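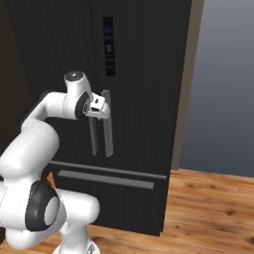
Write the rule before you run the trial

Stela Bratu

Most arguments about test results for household robots are arguments about the wording of the task. "Open the fridge" sounds clear enough. Does a door that moves a hand's width count as open? Does it count if the gripper lets go and the door swings back? I have read three reports this winter that never say.

My view is that a simulated kitchen task should have its pass rule written down, dated and fixed before the first trial. If the rule has to change, the old trials are run again or left out.

We did not always work this way. In November we ran 200 trials of a shelf task and scored 148 as passes. Nuria Cabello then scored the same logs using her own reading of the instructions and got a lower figure. Neither of us had made a mistake. The instruction said "put the fruit on the shelf", and she wanted the fingers clear of the fruit at the end. I had not asked for that.
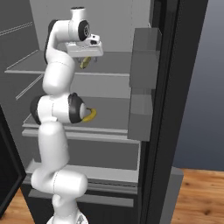
Predotwood Robotics Group | Test Methods Team

With two bananas and more than one shelf, the sentence gets worse. Which banana? Which shelf? A person would ask. A scoring script will settle it one way or the other and keep quiet about it.

Aníbal Londoño objects that strict rules reward dull behaviour, and that a robot which does something sensible but unplanned gets a fail. He has a point. I would still record the fail and add a note. Notes can be read later, and a score that bends to suit the trial can't be compared with anything.

The same goes for grasping. "Held" needs a length of time and a test, such as lifting the object clear and keeping it there. Fingers on either side of something are a start, but a single still won't settle the matter.
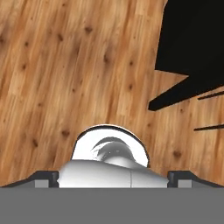 White object between the gripper fingers, simulated view.

Tươi Phan has put our pass rules in the shared folder, one page per task. Other teams are welcome to copy them. If you change a rule, please change its name as well.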